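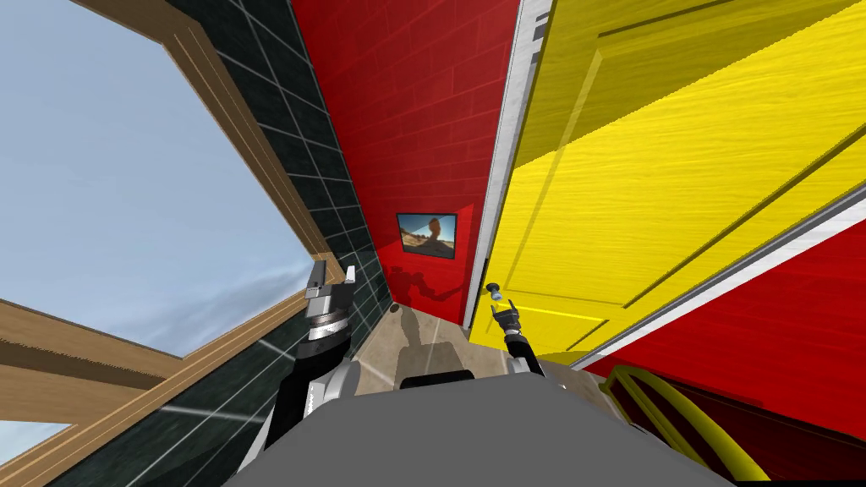
Our visit to the tennis center in Vekuvbridge

In October our club was invited to the open day of the Nellwood tennis center. We went with 15 people, two of them juniors, and took the early train, so we were at the gate before nine in the morning.

Lise Tremblay, who manages the courts, received us with coffee and then took us directly to the show court. It has 2,478 seats. From the television one imagines such a place bigger, but when you stand at the baseline the last row feels very near. We were allowed to walk on the surface only in clean shoes, and three of us had to wait at the side.

After this we saw the stringing room. During the tournament week 8 stringers work there from early morning until the last match is finished. A player can ask for a racket in the middle of a match, and they try to return it in 15 minutes. I asked which tension is most common and received a long answer, of which I understood perhaps half. The machines are from McKinnon.

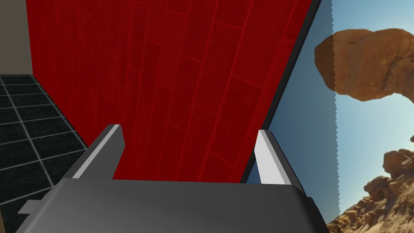
Uven Tennis Club, Seniors Section

At lunch there was soup and bread, and a short talk about the entry rules. I did not know before that a player can withdraw so late and that the next one on the list must already be in the town, ready to play. Mrs. Tremblay told us that one year such a player waited four days and then went home without a match.

In the afternoon we could play for one hour on the outside courts. The balls were new and the bounce was higher than ours at home, so most of my returns went long. The juniors had no such problem.

The train back leaves at 5:40 p.m. and the walk to the station takes longer than the map says. Who wants to join next year can write the name on the list in the clubhouse.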